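3.2 Attendance and class format

Attendance records were taken from the front-desk system at the Valderrama recreation center in Halumham. The system logs one entry per member per class. Duplicate entries, which occurred when a member left the studio and came back in, were removed by hand. The final file held 1,443 visits by 300 members. Members under 18 and members who had signed up for personal training only were left out.

Classes were sorted into two formats. Drop-in classes could be joined at any time with no sign-up. Booked classes required a reservation through the Nemex scheduling page and were closed once the room limit was reached. Water classes were treated as a separate group because the pool has its own limit on numbers. 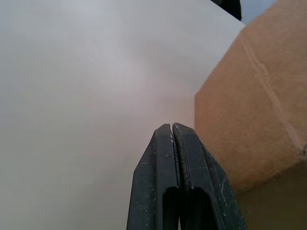
Figure 1. Two dark gripper fingers, a white surface and a brown cardboard box.

A member was counted as a regular attendee if he or she came to at least five classes during the study period. This cutoff was set before the data were opened. It follows the rule the center already uses for its own reports, so the results can be compared with earlier years. We also ran the main model with the number of visits as a continuous measure. The direction of the effect did not change, and only the results for the cutoff are reported in the text.

Class length, start time, and instructor were entered as covariates. Age was entered in bands. Self-reported fitness at enrollment was available for 70 percent of members and was used only in the secondary model. Missing values were not imputed.

Booked classes had fewer no-shows than expected from the pilot, but they also drew fewer first-time members. Members who began with a drop-in class were more likely to try a second type of class later in the term. The difference was largest for indoor cycling and smallest for yoga, where most members stayed with one instructor. Start time had a clear effect on early classes and little effect after noon. Pádraig Tully coded the timetable changes, and a second coder at Lanent checked them against the printed schedules. Disagreements were settled by going back to the instructor logs.

Figure 2. Table with two joined panels and a partially folded cardboard box.
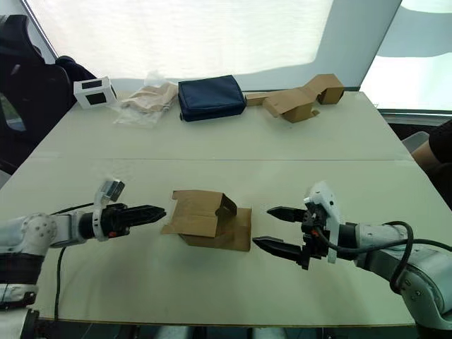 3.3 Limits of the attendance data

The front-desk log shows that a member entered a class. It does not show how long the member stayed or how hard he or she worked. Exercise done outside the center was not recorded, and members who stopped coming may have kept training elsewhere.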